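Vanville residents to get flood and fire alerts by text from April

Vanville Council will start sending local flood, fire and road closure warnings by text message from April, replacing the phone tree that has been in use in the valley for more than a decade.

The service is free and people have to sign up for it. Council said 313 households had registered during the trial, most of them in Grelgate and along the lower end of Dunel Road, where the creek has come over the crossing twice in the past two years.

Under the old system, a council officer rang a list of street contacts, who each rang their neighbours. During last winter's flooding some homes in Grelgate did not get a call until after the crossing had closed, and several families spent the night at the primary school hall.

Emergency planning officer Shalini Mittal said the phone tree had depended on people being home and picking up.

"It worked well when everyone had a landline in the kitchen," Ms Mittal said. "A lot of those numbers have been disconnected now, and we were finding out about it in the middle of the night."
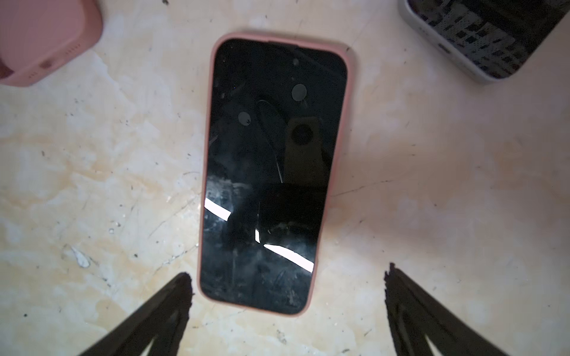
Residents can register any mobile phone for the new alerts.

Messages will be sent in three levels. An advice message means there is something happening nearby and people should keep an eye on it. A watch and act message means conditions are changing and households should get ready to leave. An emergency message will tell people to leave at once or, if it is too late to go, where to shelter.

Alerts will carry the name of the road or locality first, so that it shows without opening the message. They will not contain links, and council said anyone who gets a text with a link claiming to be from the service should delete it.

Up to five mobile numbers can be listed against each address. Tenants can register without asking their landlord, and people who live elsewhere but keep stock or have elderly relatives in the valley can also join.

Mobile coverage is still a sore point. Residents at the top of Pirzada Lane told a public meeting last month that they lose signal whenever the power goes out, and asked what good a text message would be to them. Council has agreed to keep phoning landlines in that area and will put a siren on the Pirzada fire shed before next summer.

The siren and the first year of messages will cost $400 a month to run, on top of set-up work already paid for out of the roads and drainage budget. A further 200 printed cards with the registration number and the meaning of each alert level will be left at the library, the chemist and the Grelgate store.

A test message will go out at 10am on the first day of the service. People who have registered and do not receive it by noon are asked to ring the council office.

Registration forms are available at the council office counter, or staff can take the details over the phone between 9am and 4pm.

More local news
Dunel Road crossing down to one lane for culvert repairs
Grelgate store to keep post office counter
Library extends opening hours for school holidays
Burn-off permits: what you need before you light up
Vanville pool closes for the season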